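Looking After a Kitchen-Counter Robot Arm
By Esther Biwott
19 February 2021
122 shares | 2 comments

I've had two arms working at my kitchen counter since July, and most of what goes wrong with them is boring. Loose screws, tired cables, sticky fingers (theirs and mine). So these are my tips for keeping the one that does the lifting in good shape, written down mainly so I stop forgetting them myself!

Start with the gripper fingers. Power off, then wipe them with a damp cloth and a drop of dish soap, and dry them well. Kitchen grease gets on everything, and a greasy finger will let a pitcher handle creep. I used alcohol wipes for a while and my first pair of pads went hard and shiny, so I've quit that.

Next, the cable. Leave a nice fat loop where it runs down the arm — more slack than looks tidy. I had mine zip-tied snug, and every time the wrist turned all the way over it tugged on the connector. Move the arm by hand through its whole reach before you tie anything down.

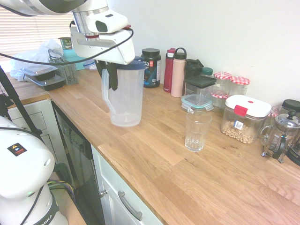

Check the base bolts every couple of weeks. I put a pencil mark across each bolt head and onto the base, and if the two halves of the line don't meet anymore, it gets a turn with the hex key. Don't crank on it. My friend Vernon did, and he stripped the threads.

The camera on the gripper wants a dry lens cloth and nothing else. If you bump it, even a little, redo the calibration before you let the arm pick up anything with a lid. I practice with empty containers after any repair. Plastic first, glass much later!

I also keep a notebook in the drawer and log the lifts. At 2,000 I change the finger pads whether they look worn or not. The old ones go in a jar for spares, and they make pretty good feet for a wobbly cutting board.

2 comments

Ornella Rinaldi: What do you use to mark the bolts? Pencil rubs right off mine.

Esther Biwott: Paint pen on the dark ones, Ornella. Let it dry overnight.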